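Field organizer wanted for the Ledesma statehood campaign (part time, 12 weeks)

Posted by Refugio Camacho, Tistodari office

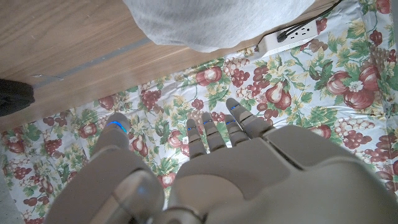

So I'm looking for an organizer, and I'd like to find one before the summer gets away from us. If you've spent any time at all in the Ledesma valley you already know what we're after. We want the four valley counties to have their own state, with their own legislature, sitting close enough that a person can drive over, speak at a hearing and be home for supper. I've been at this for nine years and I still get worked up talking about it, so be warned if you come in for an interview!

The vote in November is advisory. It won't make us a state, and I'd want you to be able to say that plainly on a doorstep. What it does is put the question on paper, county by county, so the people we send to the capitol have something to carry in with them. A lot of folks hear "statehood" and think we're going to be printing our own money by Christmas. You'll be talking them down from that, and you'll be talking other folks up from "it'll never happen, honey."

What the job looks like

You'd be based in Veltby, which is the county where we're weakest. We have 167 people signed up there and most of them live on the same three roads. I'd like to see 400 by the end of your 12 weeks. I know that's a big jump. Clifford Leclerc ran Veltby for us last time around and he'll spend your first week riding with you, introducing you at the grange, the feed store and both churches, and telling you which dogs are friendly.

After that it's mostly knocking on doors, late afternoons and Saturdays. You'd also set up one public meeting every other week, keep the sign-up list in decent shape, and write me a short note on Fridays about what you're hearing. I read every word of those notes. Last time they changed our whole water rights page, which had been written by somebody (me) who had clearly never irrigated anything.

Pay is a flat weekly rate that we'll go over on the phone, plus mileage. I'm not going to pretend it's great money. There's a room over the Veltby office if you need a place to stay, with a decent stove and a shower that takes its time.

Who I'd like to hear from

Somebody who likes strangers. You need a driver's license and a car that can handle gravel. Spanish would be a real help on the east side of the county. You do not need a political science degree, and you don't need to have worked on a campaign before - two of our best people came from selling farm insurance and coaching girls' softball.

I don't care which party you vote with. We have both in the office and they argue at lunch. I do care that you can sit at a kitchen table with a person who thinks breaking off from the state is a terrible idea, hear them out, and leave on good terms. Some of the objections are fair ones. The road budget question is hard and we don't have a full answer yet, so if you like having a script for everything you may not enjoy this.

We also need canvassers for single weekends, unpaid, lunch on us. If the full job is too much but you'd like to help, say so when you write and I'll put you with the Gilitar crew. They go out in pairs and they're a fun bunch.

How to apply

Write me a letter, one page or less, and tell me about a time you changed your mind on something political. Skip the resume unless you really want to send it. Drop it at the Tistodari office or use the contact form on this site, by Thu 23 April. I'll call everybody who writes, and the calls usually run 45 minutes, so pour yourself a coffee first.

Refugio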